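How a Book Got Made Before Printing
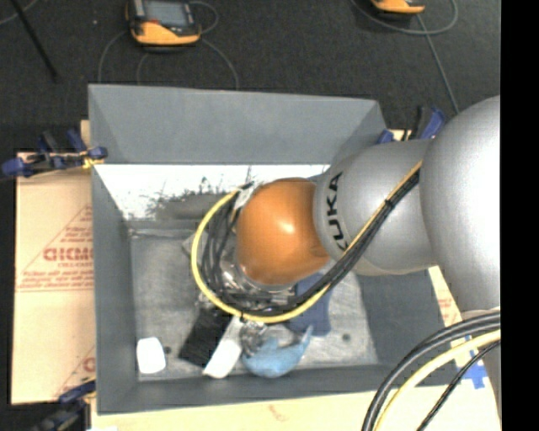

Suppose you lived 700 years ago and wanted a book. You could not go to a shop and pick one off a shelf. You had to find somebody who owned the book already, ask nicely to borrow it, and then have the whole thing written out again by hand. Every word. Even the boring ones.

The person who did the writing was called a scribe. Lots of scribes were monks or nuns, and others were townspeople who did it for money. A scribe wrote with a feather, usually from a goose. The goose was not asked.

What were the pages made of?

Mostly skin. Calf, sheep or goat skin was soaked, scraped, stretched and dried until it was thin and smooth enough to write on. We call it parchment. A big book could use up a whole flock, so people did not waste it on doodles. (They doodled anyway. Look in the margins of old books and you may meet a rabbit with a sword, or a knight fighting a snail.)

What if you made a mistake?

You took a small knife and scraped the ink off. If you had skipped a line, you squeezed it into the margin and hoped your teacher had bad eyes. Some mistakes were copied by the next scribe, and the one after that. People who study old books love this. If 3 copies all have the same silly mistake, they probably belong to the same family, like cousins with the same nose.

Did scribes enjoy it?

Not always. Some left little notes at the end of a book, grumbling about the cold or their sore hands, or asking for a drink.

Try it yourself

Pick a page from a book you like and copy 100 words in your best handwriting, in pen. Give your copy to a friend, and have them copy yours without seeing the real page. Then compare the last one with the first. Our tester Pichit Noiphan turned "the holy man" into "the holey man," and he is a grown-up.

Words by Chaimae Abdelaziz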